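Day 9 of trying to cancel my Clovodeo subscription. I signed up in June to watch one documentary about eels. I have now spent longer on hold than the eels spent migrating.
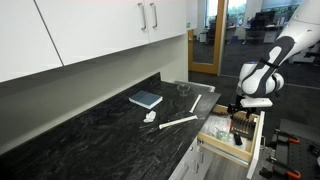

Chukwuemeka Ekwueme: did you try the button in the app? Mine went through in 2 minutes

The button takes me to a page with another button. That one offers me 17 percent off to stay.

I said no and it asked if I was sure – twice. 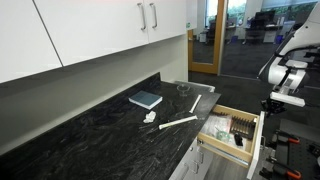
Then a survey. 63 questions, one of them about my feelings toward eels. Mixed, at this point.

The phone line opens again Sunday. I'll bring snacks.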